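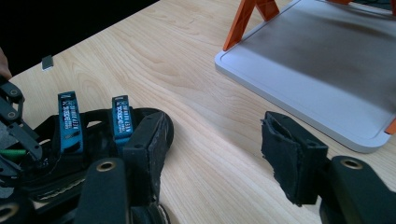
September 21, 2025

Good news if you've been putting off getting help with your drinking because the nearest evening group meant a long drive. Brisico, the outpatient recovery program over on the Skedatden side of town, is adding a second evening group starting this week, and I am so glad to be typing that!

I've been going to the original group since March (yes, that one, with the terrible coffee) and it has been packed pretty much every time. There were 139 names on the waiting list last I heard, which is wild for a town our size. The new group meets in the Darwish building, 2 nights a week, and each round runs six weeks.

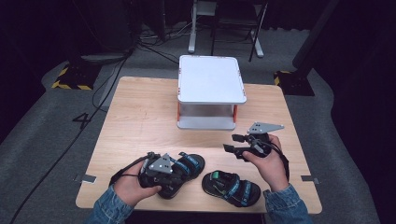
You don't need to have quit already to sign up, and you don't need a referral either — just call the front desk or stop by before six. They'll ask some questions about your health first. If you drink heavily every day, please talk to a doctor before you stop cold, as withdrawal can get dangerous fast.

Family members can sit in on the last session. Parking is free in the lot on the Seteo Street side, but the gate sticks, so give it a push.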